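Bring back the long final

Print this page | E-mail this to a friend

The Calimlim Open moved its table football final to a single set this year, and I have been sulking about it since April. One set! I have had longer arguments with a vending machine.

The reasoning, as posted on the tour's page, is that 54 players over one weekend left the hall running past midnight. Fair enough. I was there. By eleven the snack bar had sold out of everything except pickles, and the doubles final was watched by 13 people, two of them asleep. But the cure is to start earlier, or play fewer group rounds, or stop holding a raffle between every match. Instead they cut the one part people drove in for.

A long final lets a player be bad for a while. I once watched the Tarkedier club's top seed drop two sets with the look of a man reading his own parking ticket, then change his grip and win the next three. Under the new rules he goes home at set one and we all say he choked.
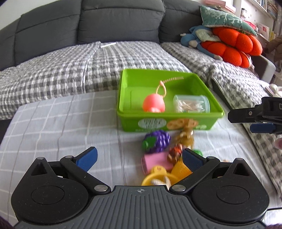 Cotton swabs, a pink rubber toy and a green box.

Then there's the ranking. Farkorus adopted the short format last season, and its list now jumps around like a dropped tray. One fellow went from 143rd to 24th on the strength of a good afternoon. I'm happy for him. I'd also like to see him do it against somebody who has time to figure him out.

The Mutevum league still plays best of five, on old tables, in a room with one working heater. Their finals run late and people complain about it the whole way through. They also stay.

So I will be up there next winter, in a coat, eating my own sandwich.

Comments (3)

rodspinner: Some of us have to work in the morning. One set is plenty.

goalie_bar: Agree on the raffle. I have won the same towel twice.

M.T.: Best of three and everybody calm down.

Contact us | Copyright, all rights reserved | Back to top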